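阳台堆肥箱第一个月，越堆越臭，求诊断

版块：家庭园艺 > 堆肥与土壤
发表于 2026年5月27日

楼主 半盆香菜
三楼朝北阳台，Coleo的双层箱，42升那款。按说明书一层厨余一层椰糠，撒了菌粉。前两周没啥味，现在一开盖直冲脑门，有点像臭鸡蛋。底下接液盘全是黑水。邻居已经敲过一次门了。
放过的东西：菜叶、果皮、咖啡渣、两次剩米饭。没放肉。
是不是菌粉不行？要不要换Galli的？急，在线等

2楼 老土豆发芽
跟菌粉没关系。太湿，没氧气。椰糠加倍，翻。

3楼 yuyu_0x
米饭是元凶吧。熟食我从来不往里扔，淀粉糊成一坨，中间全厌氧了

4楼 铲子别借我
不同意楼上。我剩饭扔了两年，没臭过。关键看你切多碎、埋多深、干料够不够。一刀切说熟食不行，新手听了更懵

5楼 yuyu_0x
你那是地里的大箱子，人家阳台42升，能一样吗

6楼 铲子别借我
原理一样的啊。体积小散热快，升温慢，所以更要控制水。又不是不能放

7楼 半盆香菜（楼主）
别吵别吵。椰糠我是薄薄一层，可能真少了。干料加多少算够？

8楼 老土豆发芽
按体积，厨余一份干料两份。抓一把捏，指缝有点潮但不滴水，就行。滴水就继续加。

9楼 小满在阳台
干料不一定买椰糠，贵。快递纸箱撕碎，去掉胶带，效果差不多。落叶更好，我每年11月去小区楼下装几袋，够用到来年夏天

10楼 匿名鸽子
纸箱有油墨，不敢用来种菜。
另外楼主那个菌粉800克一袋的？一次撒多少？我见过有人半袋倒进去的……

11楼 半盆香菜（楼主）
就是800克那种。每次两勺……说明写一勺，我想着多点快

12楼 匿名鸽子
多了也不会快，白花钱。臭倒不至于是它。

13楼 老土豆发芽
油墨那个不用太紧张，普通瓦楞纸没事，彩印覆膜的别放。

14楼 Gurnemton搬运工
插个反面意见：阳台就别搞好氧堆肥了，换波卡西桶，密封发酵，酸味比臭味好忍。我Gurnemton的桶300块一对，轮着用，一个装一个发。缺点是发酵完还得埋土里二次腐熟，没地的话得再备个土箱

15楼 铲子别借我
所以绕一圈还是得有土箱……那不如把现在这个救回来

16楼 Gurnemton搬运工
各有各的麻烦，我只说味道。北阳台温度上不去，他那个箱子冬天基本停工

17楼 小满在阳台
土箱可以就用塑料周转箱，底下打孔垫砖。颜色无所谓，深色吸热一点。Drodangate上翻翻二手的，很便宜

18楼 半盆香菜（楼主）
记下了。那我先救。有没有个步骤，别一人一句，我脑子乱

19楼 老土豆发芽
行，我理一下，有错的大家补。

一、先倒出来
戴手套，地上铺旧报纸，全部倒出来摊开，晾半天。结块的掰碎。接液盘的黑水别浇花，这种发臭的直接倒掉冲干净。

二、分拣，准备装回去的桶
没烂的大块捡出来重新切，米饭团能挑就挑。蓝色塑料箱这类敞口的最顺手，放桌上弄，省得一直蹲着腰疼。

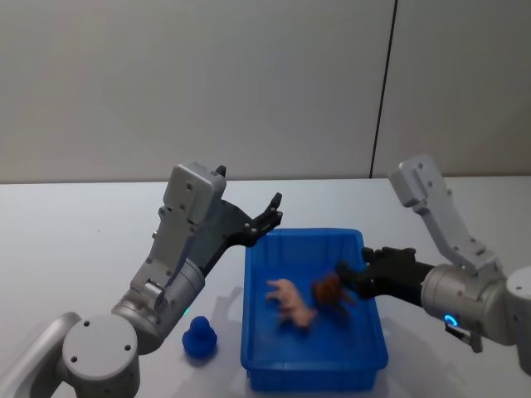 三、加干料重新装
底下先铺一拃厚的粗料，碎树枝或者纸板条都行，不铺的话出水孔一堵又白干。然后厨余和干料混匀再装，不要一层一层码，小箱子分层基本不透气。最上面盖厚厚一层干料，闷味。

四、之后
头一周隔天翻，不臭了改成三四天一次。一周别加新厨余，先冻冰箱里。盖子留缝，蒙块纱布防虫。

20楼 yuyu_0x
同意大部分。冻过的化开全是水，记得沥一下再放

21楼 铲子别借我
分层那个我有保留，我一直分层的。不过小箱子混匀确实稳

22楼 匿名鸽子
“晾半天”邻居还不得来第二次

23楼 老土豆发芽
挑大家上班的时候弄。或者倒出来先拌一遍干纸屑，味道能压下去不少，再摊。

24楼 半盆香菜（楼主）
好，家里纸箱一堆，今晚先撕。菌粉不买了。谁还知道接液盘以后出的水能不能用？网上说法打架

25楼 小满在阳台
等不臭了、颜色像淡茶再说，兑水浇观赏的，别浇要生吃的菜。我自己是直接倒回箱子里，干了正好补水

26楼 Gurnemton搬运工
以前有个帖专门吵这个，帖号2256，能翻到。吵了好几页也没定论，看个热闹

27楼 半盆香菜（楼主）
去看了，头更大了。先倒掉吧。撕纸箱去了，过一周来回帖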